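Irkholm Opens Robotics Hall to Visitors for Two-Arm Assembly Demonstration

FLIRNBERG, September 1, 2021 — The Irkholm Institute welcomed 47 guests from local industry and technical schools to an open day at its Flirnberg robotics hall.

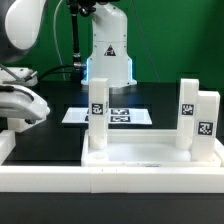 The program centered on Enar, the institute's research project on robots that handle and assemble parts side by side. Guests were divided into small groups, and each group spent 90 minutes in the hall with members of the project staff. Sessions covered how the arms are programmed, how printed markers help the system work out where a part is and which way it is facing, and how the arms are kept from getting in each other's way.

Enar began as a joint effort between the institute and Agudelo, a maker of assembly equipment. The partners have agreed to continue the work for a further 3 years. The next stage will look at tasks in which one arm steadies a part while the other fits a second part against it — a common step in small-batch production that is still done mostly by hand.

Visitors from manufacturing firms asked about setup time, safety around staff and the cost of changing from one product to another. The institute will prepare written replies to these questions and send them to all who attended.

A second open day will be held in October and will include five sessions for students. Places are limited and must be reserved in advance through the institute's visitor office. Admission is free.

Recent news
Irkholm and Agudelo extend Enar agreement
Robotics hall in Flirnberg: new visiting hours
Call for student projects now open
Annual report available on request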